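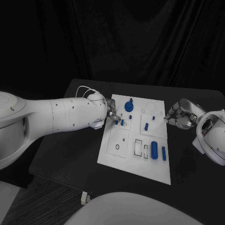 Two small blue pegs in a white tray, with a robot arm on either side.

Home Tenants Minutes Forms Contact

Filed under: Tenant Meetings

February 17, 2025
By Ruby-Lee Pearce

Minutes of the tenants' meeting, Soltani Building, second floor lunchroom

Rowena Tiongson chaired. Ruby-Lee Pearce took notes. Rilar, Drulla and Billero were represented, along with the print shop, the upholsterer and both of the first floor studios. The bakery sent regrets and a written comment, read under item 2.

The minutes of the September meeting were approved with one change. The line about bike storage should say the north stairwell. The south stairwell is a fire exit and has to stay clear.

1. Heat

The third floor is still cold in the mornings. Drulla reported that their office does not get comfortable until close to lunch. Rilar, directly below, has the opposite problem and has been opening windows. Rowena has talked to the owner's heating contractor, who thinks the valve that splits the two floors is stuck partly open. He wants to drain that loop before he touches it, which means no heat on either floor for a full working day.

Drulla asked whether this could be done on a weekend. Rowena said the contractor charges more for weekends and the owner has not agreed to pay the difference. The print shop said they would rather lose the heat on a weekday than go on like this. After some back and forth it was agreed to ask for a weekend first and take a weekday if the answer is no.

Space heaters: the owner's insurance allows the oil-filled kind only. Anyone with a fan heater should take it home.

Action: Rowena to write to the owner and send the reply to everyone.

2. Freight elevator

The elevator was out twice last month. The repair company replaced a door switch the first time and found a piece of pallet strap in the door track the second time. Tenants are asked to sweep the car after moving pallets – the broom hangs on the hook by the loading dock.

The bakery's comment was that flour deliveries come before 7 a.m. and cannot wait while somebody else holds the doors open to load. The upholsterer said this was probably him and that he would stop. Billero suggested a sign-up sheet for the early hours. Others felt a sheet would not be kept up. It was agreed to keep the car free before 8 a.m. except for the bakery, and to look at it again next time.

3. Loading dock and parking

Billero's lease now includes the space nearest the dock. It will be painted once the weather is warm enough for the paint to set. Until then there is a cone. Please do not move the cone.

Visitors have been parking across the alley in the lot that belongs to the dental office. The dental office called Rowena and was polite, but said they will start towing. Tenants should tell their visitors to use the street.

Rilar asked about the snow piled at the corner of the dock. The plow driver has nowhere else to put it under the present contract. Ruby-Lee will find out what it would cost to have it hauled away after big storms.

4. Shared costs

The lunchroom fund stands at $335. The new microwave has been paid for out of it already. Drulla proposed spending up to $200 on a second-hand refrigerator, as the present one freezes anything put on the top shelf. The first floor studios said they hardly use the lunchroom and would prefer the money went toward a lock for the bike storage. Both were discussed. The refrigerator was approved, and Ruby-Lee will get a price for the lock.

The refrigerator will be emptied on the last working day of each month. Anything without a name on it gets thrown out.

5. Trash and recycling

The hauler left the cardboard behind again. Boxes have to be flat and inside the bin. The print shop has offered its baler for large loads – ask first, and take out the staples.

Paint, solvent and batteries do not go in either bin. The county takes them at the transfer station.

6. Other business

The mail carrier has been leaving packages for Unit 17 outside Unit 7. The number plate on 17 has lost its first digit. Rowena has ordered a new one.

Drulla will have a crew in to replace carpet and expects some noise and glue smell in the third floor hall. They will put up a notice with the dates.

The upholsterer has a roll of gray felt to give away. See him.

The next meeting will be in the same room. Send items for the agenda to Ruby-Lee. Rowena closed the meeting at 6:40 p.m.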